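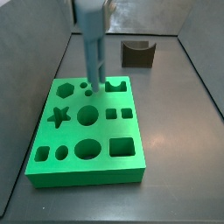 Green shape-sorting board on a gray floor

I started sewing these when my two were small and every puzzle piece in the house lived under the couch. You spread the mat out, the kids play on it, and when it's tea time you pull the cord and the whole lot goes up into a sack. Done! My neighbour Thilini still has one of the first ones (the cord's been replaced, the cotton hasn't).

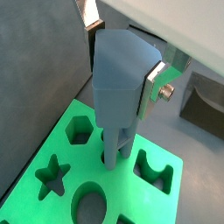 It folds flat enough for the pram basket, and it goes through a cold wash fine with the darks. Please don't tumble dry it – I did, and the edge puckered something awful.

Colours are navy, mustard and a sort of eucalypt grey. Mustard sells out first, so if it's showing as unavailable I'll have more cut by September.
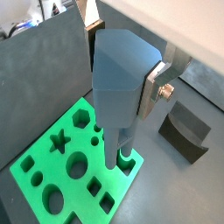
The cord lock is metal now, as the old plastic ones cracked in winter. Pickup from Lerndale is free if you message me first. Postage is worked out at checkout. Toys not included, sorry!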